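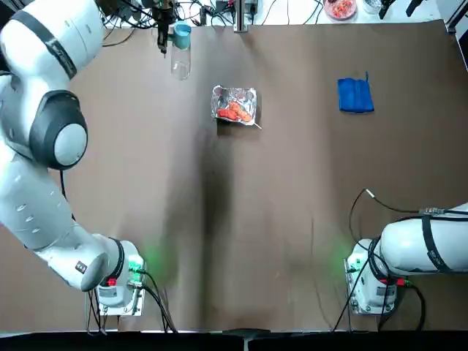 Mernham Community Board > Food & Drink > Street food night, is it worth the money?

tidewrack
Went to the May street food night in the old Pruleo car park. Paid a pound to get in, then queued until my knees gave up. Is it me or has it got worse?

pastyface_96
It's you. Best flatbread in the county, and you moan about a queue. Go at five when they open and you walk straight up.
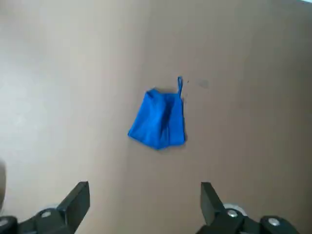

mrs_brine
Portions are the trouble. I had the Seyoum lentils last time and they were lovely, all four spoonfuls of them. Take your own cloth as well, as one napkin per customer is the rule now. Any old blue rag will do, crumpled up in a pocket, and one with a thin loop like this can hang off your bag while you eat.

tidewrack
A rag. To a night out.

mrs_brine
You've clearly never worn the lentils home.

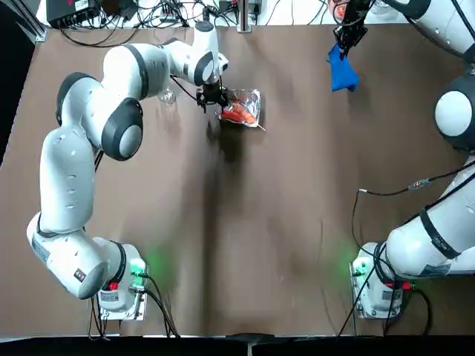 gullible
Prices went up when the pitch fee did. My cousin had a stall there and paid 294 for the season, before gas. I don't blame them for small portions — I blame whoever set the fee.

pastyface_96
The fee pays for the lights and the loos. Last year's flyer said 4000 people came through. Somebody's making money.

gullible
Not my cousin.
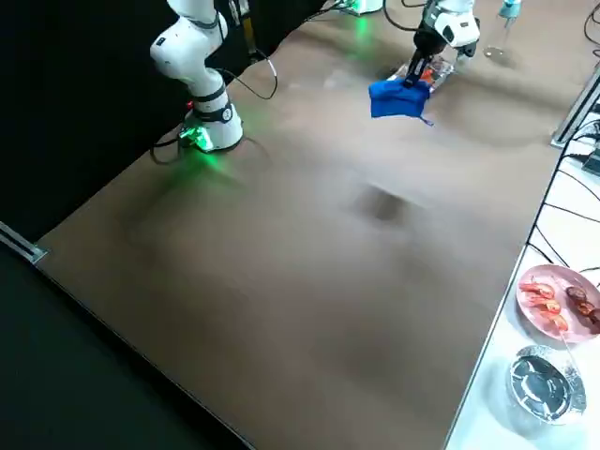

tidewrack
Fine, I'll try it at five next month. If the Drarina dumplings are sold out again I'm going to the chip shop and staying there.

mrs_brine
Chip shop's shut for refitting until July.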